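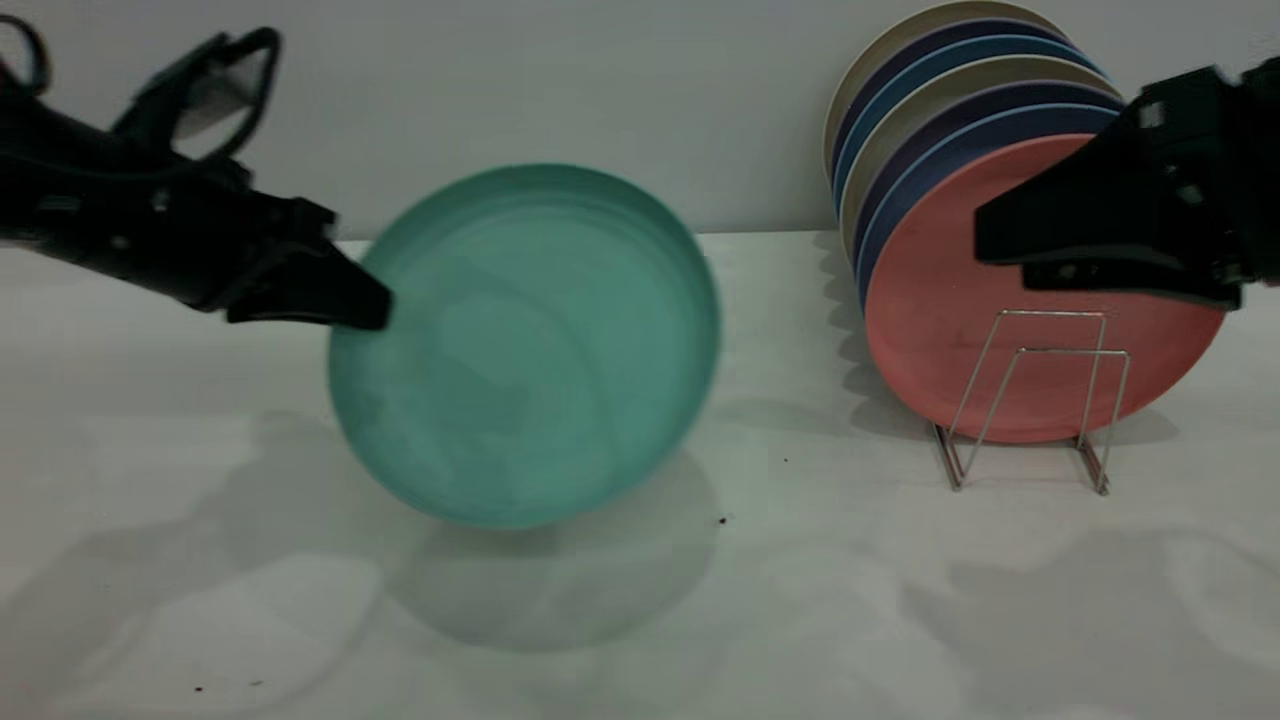
Shahzad Orakzai thinks I should have started with the balcony, and he wrote to tell me so after my last post. Fair enough! He says the seats up there are the best thing in the Sanora, that the sound gets better the higher you climb, and that anyone who buys a floor ticket is missing half the show.

So last night I paid for the balcony. I've been going to the Sanora since it reopened in March, always downstairs, always on the aisle, and I had no idea what I was missing. You can see the whole plaster ceiling from up there, and the old organ pipes, and the tops of everyone's heads as they hunt for their row. 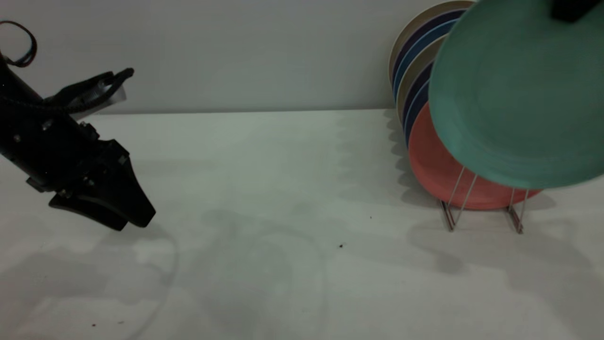

The movie was a silent comedy with a live pianist, and she was wonderful. She played for the full 86 minutes without a break – I kept waiting for her to shake out her hands, and she never did. The place holds 786 and the floor looked close to full, which in Utgate, on a warm night with a ball game on, made me want to stand up and cheer. 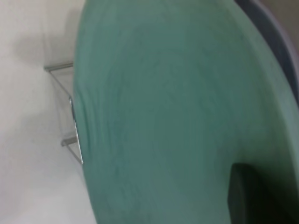 The lobby deserves a post of its own. They scraped the walls by the candy counter and found the original paint, a soft sea green, and then matched it all the way up the stairs. It's the green of the rounded thing up there, streaky and matte, a little darker in some spots than others, and I love that they left it that way and didn't go for something glossy. With the brass rails next to it, I could have stood there through the first reel.

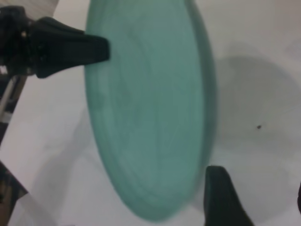

I also got to peek into the projection booth on my way out. It's tiny and hot, and both of the old projectors still run. They're saving up for new lenses and have 339 dollars in the jar so far, so bring your change.

Next up is a double feature, and I'm going back to the balcony, row C. Shahzad, save me a seat!

Posted July 10, 2018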